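FOR IMMEDIATE RELEASE

Dunby Paper Goods Moves Packing Line to Nisovik Street, Adds Recycled Tissue Range

13/11/2022

Dunby Paper Goods has finished its move. New building, same phone number, same people answering it. The company, maker of printed gift tissue, carton liners and shop wrap, is now shipping all orders from 12 Nisovik Street, and the old unit on the canal side is closed. Please don't send returns there, they will come back to you.

With the move comes a new range. It's called Steso, it is recycled tissue from start to finish, and it goes on sale to trade customers today. Plain white, cream and four soft colors to begin with. Custom printing in one color of ink, either side. Sheets come flat or folded, 100 to a pack, and packs can be mixed within a carton as long as the fold is the same.

"Shops kept asking us for a tissue they could print on without it going stiff," said Zixuan Du, managing director of Dunby. "The recycled stuff we tried before was either gray or it crackled like a chip bag. Took us three tries with the mill. We're happy with this one and we've stopped fiddling with it."

Orders for the existing lines are not affected. The Li range of heavier wrap stays in the catalog at the current price until the end of March. After that there will be a small rise, details to follow by letter to account holders. Item codes stay the same. The only code being dropped is 739, the narrow silver roll, which has been out of stock for most of the year anyway and the supplier has stopped making it.
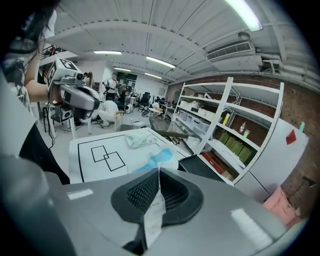 Minimum order for printed Steso is 12 packs per design. Plain has no minimum. Artwork should be sent as a PDF, black only, and the office will match the ink – please don't send a photo of your sign and ask us to work from that. Proofs go out by email and printing starts once the proof is signed off. Not before. A few customers have been caught out by this in the run up to the holidays, so plan ahead if you can.

The new building puts cutting, printing, folding and packing on one floor for the first time. At the canal side, sheets went up to the second floor for folding and back down again for packing, by a goods lift that was out of order more often than anyone liked. Trucks now load at the back, under cover, which matters when your product is paper and it rains sideways.

"It's a shorter walk for everybody," said Du. "And the cartons don't get knocked about on the stairs any more. That alone was worth the rent."

There is also a trade counter, to the left of the main entrance. Customers can collect orders, look through the full sample wall and buy single packs of most lines. Opening hours are 8 to 4 on weekdays, closed for lunch from 12.30 to 1. Parking for for three cars out front, more on the street. No appointment needed, though large collections should be phoned through the day before so they can be brought up to the door.

Sample books for Steso are free to account holders. 101 have been made in the first batch and more will follow in the new year. Each has every color in both folds, plus two printed sheets showing fine lettering and a solid block, so buyers can see how the ink sits. Shops without an account can ask for a loose sheet set instead, postage paid by Dunby.

Customers with standing orders don't need to do anything. Accounts, payment details and delivery days all carry over. If your November carton hasn't arived, call the office and ask for dispatch.

About Dunby

Dunby Paper Goods prints, cuts and folds tissue and wrapping paper for independent shops, florists, bakers and shoe stores. The company is privately owned.

Press contact: Zixuan Du, Dunby Paper Goods, 12 Nisovik Street. Product pictures and swatches on request.

– ENDS –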